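Orkavel opens its collection floor to visitors

On a Wednesday in June, Orkavel let outsiders watch how its manipulation data is made. The company supplies recorded household tasks to robotics developers, and its Osstead site runs in furnished rooms instead of lab bays. Operators carry the grippers by hand. Each tool has a camera looking past its jaws, so the recording has the same viewpoint a robot's wrist camera would later have.

The visit began with tabletop work. The task set, which Orkavel calls Tazi, covers small objects on a soft surface: approach, close, lift, set down. A tablecloth matters more than it would seem to. Fabric creases, slides under load and gives the vision model a pattern to confuse with edges. The operator works with two grippers, one per hand, and keeps both pads in view for as long as the task allows.

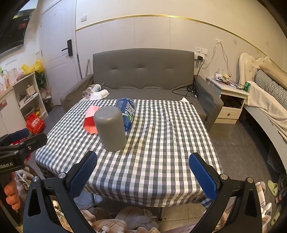

Clotilde Chauvin asked whether the rooms ought to be tidied before recording, as a policy trained among so much clutter might learn to lean on background cues. The answer from the floor was that clutter is varied on purpose, and that a policy trained against blank walls tends to fail in the first real bedroom it meets. Chauvin was not fully persuaded. She wanted to see the same task scored in rooms the model had never been shown, and Orkavel agreed that this is the test that counts.

A full Tazi set is 2160 episodes, of which 2000 go to training and the rest are held back. No episode may run longer than 30 seconds. Operators are told to move at an even pace and to leave a failed grasp in the recording, with the retry after it. Failures are labeled later and kept in a separate split.

Object choice is plain. A faceted cup presents flat panels to the pads at some angles and ridges at others, so small errors in wrist rotation show up as slip. A clear bottle is hard for depth estimation. Having both within reach means the operator has to plan a path for each jaw - and the model has to learn that path from video and tool pose alone.

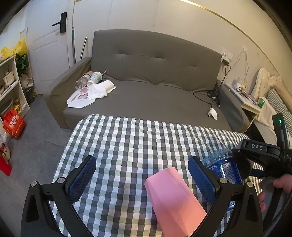 From recording to robot

Files go from the room to Tendach, the in-house tool that aligns video with jaw opening and tool position. It rejects an episode if the pose track is lost for longer than 165 milliseconds. Rejected episodes are recorded again in the same room, with the objects moved.

Visitors were shown the review screen but no trained policy. Orkavel says arm trials on the current set come next, starting with single-gripper tasks. Two-handed work will follow once the timing between left and right tools has been checked.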